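July
By Konrad Kuster
Reading time: 2 minutes

Teaching by Hand at Osteck

On the second floor of the Osteck training centre, the day begins with a person moving a robot that is not there. Roswitha Prantl sits at a desk with a small hand controller and a monitor. As her wrist turns, a simulated arm on the screen turns with it. She guides it down to a table, closes the fingers, lifts, and sets the object down again. The software keeps a record of every joint position along the way.

The centre calls each of these records a demonstration. The current program, known as Stasia, requires 300 of them for a single tabletop task before training may start. Ms. Prantl and her colleagues had completed 113 when this magazine visited on a Friday morning.

Working in simulation has practical advantages for a group of this size. A table can be reset at the press of a key, and a trainee who drives the arm into a shelf has damaged nothing. The centre owns two physical arms, both reserved for later checks, and time on them is booked well ahead.
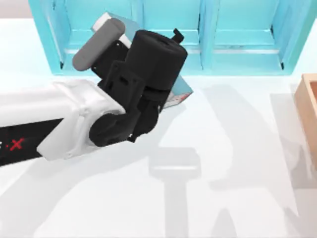
Konrad Kuster

The virtual workspace is kept plain. A turquoise shelving unit with three compartments stands on a white table, and the objects in use are simple in shape, among them a grey cylinder and a pale blue box. Even so, the work calls for judgment. With the gripper over the box, most of the box disappears from view, and the operator must decide whether to carry on from memory or back away and look again.

"We ask people to back away," Ms. Prantl said. "If the operator is guessing, the guess goes into the record, and the robot will learn that as well."

New operators receive a week of instruction before their recordings are accepted. The most common fault is haste. Supervisors also reject recordings that contain long pauses, which a trained model may copy faithfully, stopping in mid-air as its teacher once did. A recording that includes a small error and a calm correction is usually kept, and the centre now asks for a number of these on purpose.

Accepted demonstrations are passed to Kadska, the centre's software partner, where each is replayed with slight changes to lighting and to the position of the objects. Staff there expect the finished collection to hold over 600 usable sequences. The trained model will then be tried on the physical arms at the Rosser workshop, under the supervision of the people who recorded the original movements.

Ms. Prantl intends to be present for the first trial. Until then, her team will continue with its morning sessions, each operator working for no more than an hour before handing over the controller.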